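Plirkport > Working papers > Robotics and Automation > Section 4

November
Aqeel Khokhar, Hanne Grímsdóttir and Sang Ngô

4. What the good-practice rules leave out

4.1 The problem with "task completed"

Most of the guidance now in circulation for household manipulation in simulation was written with the final number in mind. A policy is run, a checker looks at where the objects ended up, and a success or a failure goes into a table. The Bemden guideline, which we were asked to follow for this study, spends most of its length on how that number should be averaged and how confidence intervals should be drawn. It spends one paragraph on what a success is.

We think that is the wrong way round. A checker that asks only whether an object lies inside a target region will pass an arm that drags its forearm across everything else on the counter to get there. It will pass an arm that parks over a cooktop between motions. Someone reading the table would have no idea. If the aim of a rule is to stop people from making claims their runs don't support, then a rule that is silent on the path is doing very little of the work.

Defenders of the current wording, and Prasanna Kumarasinghe has put their case to us more than once, reply that path rules belong to hardware safety standards, and that simulation is the place to be loose. We have some sympathy for this. It costs nothing to let a simulated arm hit a simulated cupboard. But the same groups go on to describe their simulated results as evidence of readiness for real kitchens, and they can't have it both ways.

4.2 Setting

All our runs used the Plulero kitchen: a short run of counter with wooden cabinets above and below it, and a stove at one end. We ran 300 episodes, divided among several tasks, and each was scored twice. The first score came from the checker supplied with the environment. The second came from Lærke Overgaard, who watched the recordings without knowing the checker's verdict and applied three written rules:

(a) no part of the arm other than the gripper may touch furniture or appliances;
(b) the arm may not come to rest over a cooking surface;
(c) no object outside the task may be moved.

Rule (b) caused the most argument. A burner that is off is just a flat surface, and the simulator in our version doesn't model heat at all. Two of the authors wanted it dropped. We kept it, mainly because a habit learned over a cold stove will be carried over to a hot one — the policy has no way to tell them apart.

Figure 3 gives a sense of how close together things are in this kitchen.

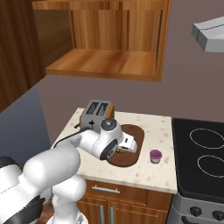
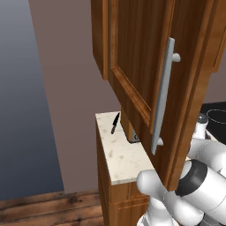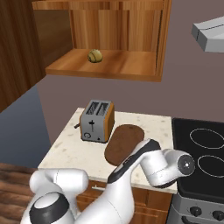 Figure 3. Simulated kitchen with the white arm at the counter beside the stove. First: gripper above the cutting board. Second: wall cabinet with its door open. Third: wrist above the cooktop.

4.3 What the still views can and can't settle

We include the three views partly as a caution. Each would look at home in a results section, and each is weaker evidence than it first seems. In the first, the wrist hides part of the toaster from the viewer. Whether the two are touching can't be settled from that angle, and our scorer was told to mark such cases "undecided" unless the contact log could be consulted. The guideline has no such category. It asks for pass or fail, which in practice means pass.

The third view raises the question behind rule (b). The wrist is over the stove, near a burner ring, but a still can't say if the arm is resting there or travelling through. We set a dwell limit of 2 seconds and took the timing from the joint record. The limit is arbitrary. We tried a few others during pilot work and the ranking of policies shifted a little each time, and we would be wary of any paper that reports such a limit without saying how it was picked.

Open doors are harder again. A cabinet door that swings out over the counter, as in the second view, changes the space the arm has to work in, yet the supplied checker treats the door only as a thing to be opened. Nothing in the guideline asks authors to state whether doors begin open or closed. Nor does it ask whether the furniture is the same from one episode to the next. Both should be reported as a matter of course. The Vigfúsdóttir checklist does ask for them, though it is older and was written for fixed workcells, and we found parts of it a poor fit for a kitchen.

4.4 Agreement between the two scores

The checker and the human scorer disagreed in some 120 episodes. Nearly all of the disagreement ran in one direction, with the checker passing episodes that broke at least one written rule. Rule (a) accounted for the largest share. We would not lean hard on the exact figure. There was one scorer, the rules were ours, and a second reader might well have been more forgiving about light contact with the edge of the counter.

Even so, a gap of that size is hard to explain away as a matter of taste. It suggests that success rates reported under the present guidance may say a good deal about where objects finish and not much about conduct. We don't propose a full replacement. We would settle for three changes to the wording: that authors publish their contact logs, that "undecided" be allowed as a score, and that the starting state of every door and drawer be listed.

We also doubt that a longer guideline would help. The Bemden text is already skimmed by most of the people who cite it, ourselves included on first reading, and extra pages of advice with no means of checking would be treated the same way. A contact log can be checked by a stranger. A sentence promising careful behaviour can't.

Section 5 repeats the comparison with the dwell limit removed.

Contact: Plirkport working papers desk | Copyright the authors | Back to top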